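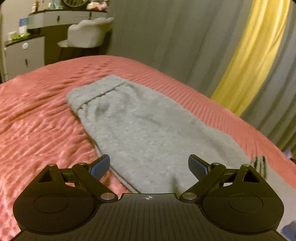
Figure 1. The hand-held gripper over a light grey garment laid out on a bed.

4. The open day at Clemell

Our group (Osian Gittins, Hacer Gündoğdu and Embla Lundgren) went to the Clemell open day in March as part of the module on automation in the home. We wanted to see how people teach a robot to handle clothes, as our own folding rig from section 3 had only ever worked with tea towels.

The demonstration was led by Jennylyn Evangelista. She explained that the robot learns from recordings of people doing the job with a gripper held in the hand. The hand-held tool has the same sort of jaws as the robot arm, so the person has to work within the same limits. You can't pinch a sleeve the way you would with your fingers.

She told us that the garment set held 373 recordings on the day of our visit, of which 116 were of one person working alone on a bed. The others were done at a table. Beds are harder, she said – the surface gives when you press on it, and a bedspread with a texture can get picked up along with the garment. The bedspread in Figure 1 is coral pink and quite wrinkled on the left side, so it stands out well from the grey cloth in colour. We asked if a grey bedspread would be a problem and she said they had not recorded enough of those to say.

Visitors could then try the tool. Osian went first and found that the jaws had to come in much lower than he expected. Embla managed one fold of a jumper in almost 103 seconds, and Hacer was a bit quicker but caught the cover twice. All three of us held the gripper too tightly at first and our wrists were sore afterwards.

In the second half Nazmiye Değirmenci showed us how the recordings are checked. Each one is watched through and marked as usable or not. The most common fault is the hand moving too fast, which blurs the picture. We did not see the robot arm itself fold anything, as it was being repaired.

4.1 What we changed afterwards

We moved our rig off the bare bench and onto a folded blanket, and lowered the starting height of the jaws. We also dropped the plan to use one plain cloth for every test. The new results are in section 5.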